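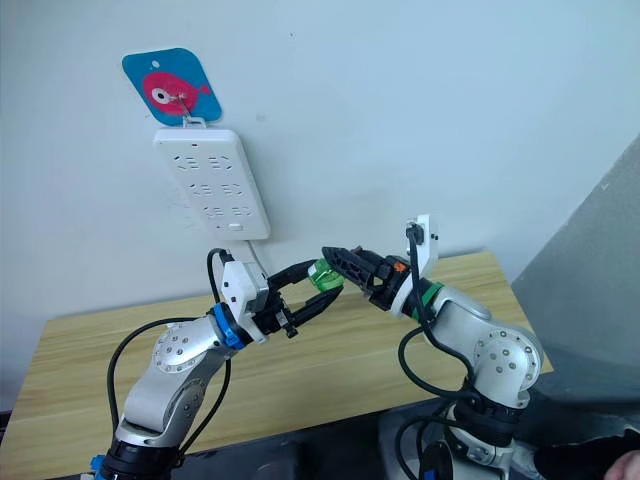
Would I let a pair of robot arms loose in my kitchen? After an afternoon at the Trerkell open day, I'd say not for a good while.

I went because Ekua Sulemana had a spare ticket and I was tired of reading about household robots written by people who had only seen the video. The leaflet promised "everyday handling, both hands." In practice that meant two silver arms at a wooden-looking table, black fingers closing in on a little green plastic-looking thing. I'll give them the fingers. They're slimmer than I expected, and one set has a ribbed lattice in it that I would happily have stared at for longer.

My trouble was with the talk. We got 30 minutes on the future of housework and 14 of arms moving. When I asked how often a grip fails, Hubert Urbańczyk told me they had logged 800 attempts. Fine, but how many were good ones? He said it depended on the object. I asked about this object. He said they were still going through the numbers.

Ekua thinks I was rude. Maybe. She also signed up for the Trerkell newsletter, so one of us will hear when the numbers come out.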